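Workshop Tips: Handling and Storing Computer Parts at Home
Notes from the Open Day at Bremuren

Members of the Skastdale Home Workshop Association were received at the Bremuren assembly hall in June, at the invitation of Caltorent, which operates the hall. The visit included a tour of the automated benches, a demonstration of a robot handling computer parts, and a period for questions. A total of 237 visitors were admitted over the course of the day, in groups of no more than 30.

The Association publishes the following tips for members who repair, upgrade or store computers at home. They are drawn from remarks made during the demonstration by Wael Benkirane, who led the afternoon groups, and from the Association's own workshop guidelines. Members are reminded that the manual supplied with their equipment takes precedence over general advice.

Preparing the bench

Clear the bench completely before opening a computer case. Screws left over from an earlier job are easily swept into a case and may cause a short circuit when power is restored.

Shut the computer down, switch off the power supply and unplug the cord. Laptop owners should also disconnect the battery once the cover is off, where the design allows it.

Work on a hard, level surface. Carpet, blankets and upholstered chairs are unsuitable. An anti-static mat with a wrist strap is recommended, and the strap should be worn against bare skin, not over a sleeve.

Set out a place for every part before removing the first one. Mr. Benkirane observed that a robot is only as good as the layout it is given — a part that has shifted by a small amount may be gripped badly or missed altogether. The same discipline serves a person well. A shallow tray with dividers is adequate for most home repairs.

Handling memory modules

Hold a memory module by its two short ends. Keep fingers away from the gold contacts along the lower edge.

Line up the notch in the module with the key in the slot before applying pressure. On most desktop boards the module is pressed straight down, with equal force at both ends, until the clips close. On many laptops it is inserted at an angle and then lowered.

If a module does not seat with firm pressure, remove it and check the notch again. Visitors asked how a robot deals with this difficulty. The reply was that the program at Bremuren sets a limit on force, and the arm stops and withdraws when the limit is reached. Members should adopt the same rule for themselves.

Handling processors

Lift a processor by its edges and keep it level. Do not touch the contacts or pins on the underside.

Find the corner mark on the processor and the matching mark on the socket before lowering it. The processor should settle under its own weight on sockets with a lever or frame. It should never be pushed into place.

Old thermal paste is removed with a lint-free cloth and isopropyl alcohol. Allow the surface to dry fully before applying new paste, and use only the quantity stated by the manufacturer of the cooler.

Storing parts

Place spare boards and modules in anti-static bags, one part to a bag. Kitchen wrap and ordinary sandwich bags are not a substitute.

Label each bag with the type of part, the computer it came from and the month it was removed. The Bremuren parts store holds 2,356 labeled positions. A shoebox with a written list inside the lid will meet the needs of most households.

Keep the box away from radiators, basement walls and direct sunlight.

Care of grippers, clamps and small vises

Several members own bench clamps or hobby robot arms, and the demonstration was of particular interest to them. Wipe gripping faces before each session. Check the screws at the joints for looseness and replace any pad that has become worn or uneven. Route cables so that they cannot be drawn into a moving joint, and test every new movement slowly with no part in place.

Further information

The Association's booklet on bench layout, prepared with the Szűcs tool library, may be borrowed from the reading room under shelf number 355. Members wishing to join a future visit should leave their names at the front desk. Children are welcome on the tour but must be accompanied by an adult — closed shoes are required for all visitors.

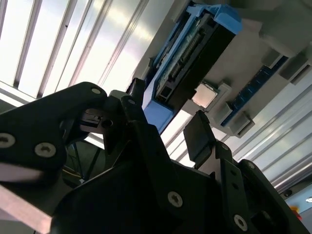
Robotic gripper at the fixture plate, with a processor and a memory module, Bremuren open day.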